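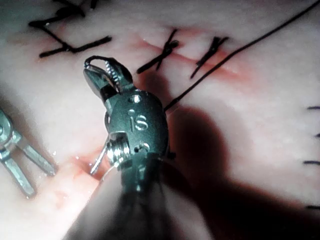 We've had the suturing robot in the skills lab at Retorholm since May, so I thought I'd write down how the work has changed while I still remember the old way.

I used to spend most of my time at the bench next to trainees, showing them how to hold a needle driver. I still do that in the mornings. In the afternoons I sit at a screen with Nipon Kongkaew and we go through what the machine has stitched. He marks the spacing and I mark the knots. We got through 33 pads last week and argued over six of them.

Volkan Çetinkaya, who runs the lab, told us at the start that no posts would go, and so far none have. The jobs have moved about a bit, though. Ordering pads and thread takes up far more of my day than it did. Our technician has been on the Lustora course and now looks after the instruments, which got her a better grade. I was pleased about that.

What I miss is the chat. With a trainee you talk the whole time, and with a screen you don't. I've asked for one afternoon a week back at the bench and Volkan is looking at the rota. The other thing is my neck, which doesn't like the new chair. Dotlow are meant to be sending a different one.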